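Este site usa cookies para melhorar a sua experiência de leitura. Aceitar | Gerir preferências

Quem é que levanta a mesa?
Por Davina Pringle | janeiro | 30 comentários

A minha mãe tem uma pergunta que faz sempre no fim do almoço, quando já toda a gente comeu e ninguém se levanta: "então e o robô, quando é que chega?" Faz essa pergunta desde que comecei a escrever neste blog sobre máquinas para a casa, e eu respondo sempre que está quase, mãe, está quase - e depois levantamo-nos as duas e vamos tratar da loiça, como sempre fizemos.

Este mês resolvi levar a pergunta a sério. Passei umas quantas noites a ler, a ver demonstrações e a chatear pessoas que percebem mais disto do que eu (obrigada, Shigeru, pela paciência e pelos áudios de 20 minutos!). E quanto mais lia, mais olhava para as mesas de verdade, daquelas onde se come, se tomam os comprimidos e se deixam os papéis por arrumar, e pensava no que uma máquina teria de saber só para tirar dali uma tigela.
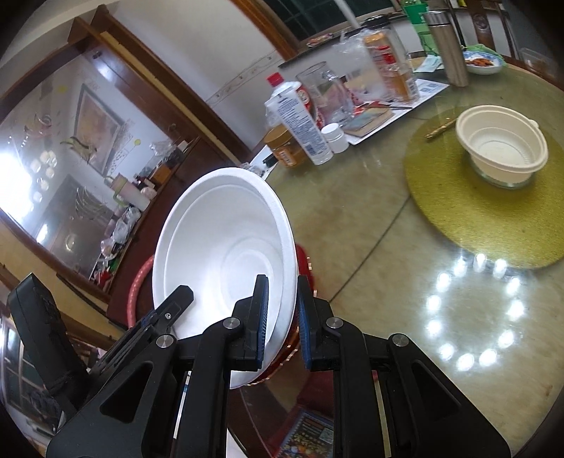 Uma tigela de espuma branca, segura pela borda, e a mesa toda ainda por arrumar.

Pegar, as máquinas já pegam. Dois dedos, um por dentro e outro por fora da borda, e a tigela vem. O Shigeru Ebihara, que trabalhou anos com linhas de embalagem, diz-me que numa fábrica isto é assunto arrumado há muito tempo: a peça chega sempre ao mesmo sítio, virada sempre para o mesmo lado, e a máquina repete o gesto até ao fim do turno sem se queixar das costas. O problema, diz ele, é a casa. Em casa a tigela está em cima de um individual, ao lado há uma caneta, atrás há um frasquinho branco e um saco de plástico amarrotado por cima de não sei quê. E o plástico transparente é uma tortura para as câmaras, tal como o vidro, com os reflexos do candeeiro a fingirem que são coisas.

Depois vem a parte de que eu gosto mais, que é decidir. A tigela é para lavar ou para deitar fora? Eu sei a resposta porque lhe pego e sinto o peso, e porque cresci numa casa onde se guardavam as caixas do gelado para pôr sopa (e onde, portanto, nada era completamente descartável). Uma máquina teria de aprender isso tudo, e teria de aprender outra vez na casa do lado, onde a vizinha lava o que nós deitamos fora.

A Rhona Aitken, que lê este blog desde o princípio e discorda de mim com muita elegância, escreveu-me a dizer que exagero. Ela viu ao vivo o protótipo da Solberg, uma coisa com dois braços, e garante que arrumou uma mesa posta de propósito com 126 objetos. Fiquei impressionada, claro que fiquei! Mas perguntei-lhe quanto tempo demorou e ela confessou que foi beber um café a meio e que, quando voltou, aquilo ainda ia nos talheres. A Allia promete coisa parecida, mais pequena, e eu lá me inscrevi na lista de espera, que pode ir até dois anos. A minha mãe já avisou que não espera.

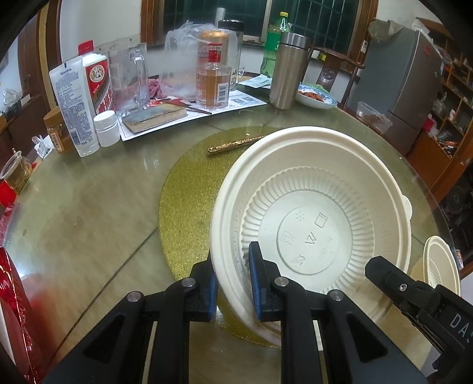 A tigela creme inclinada, com os símbolos gravados no fundo.

Reparem no fundo da tigela, que eu nunca tinha olhado com atenção para o fundo de tigela nenhuma. Há um floco de neve, um quadradinho que me parece o do micro-ondas, um copo com um garfo. São instruções de uso em ponto pequeno, e uma máquina com boa vista talvez as leia melhor do que eu, que já preciso de óculos para os rótulos. O que ela faria com a Vaseline à mesa, ou com o livro gasto pousado em cima da folha impressa, é outra conversa. Isso arruma-se ou faz parte da mesa? Na nossa casa haveria discussão.

A minha resposta, por enquanto, é que as máquinas já sabem fazer bocados da tarefa: segurar, inclinar, pousar. O que lhes falta é cosê-los uns aos outros numa mesa que nunca viram, sem partir o copo e sem deitar fora a receita do médico. O Shigeru acha que vamos ter primeiro robôs que fazem uma coisa só, devagarinho, enquanto dormimos, e eu assinava já por isso - podia demorar a noite inteira que eu não me importava nada.

Contei isto tudo à minha mãe ao telefone, com grande entusiasmo. Ela ouviu até ao fim e perguntou se no próximo almoço eu levava o arroz-doce.

30 comentários | 126 partilhas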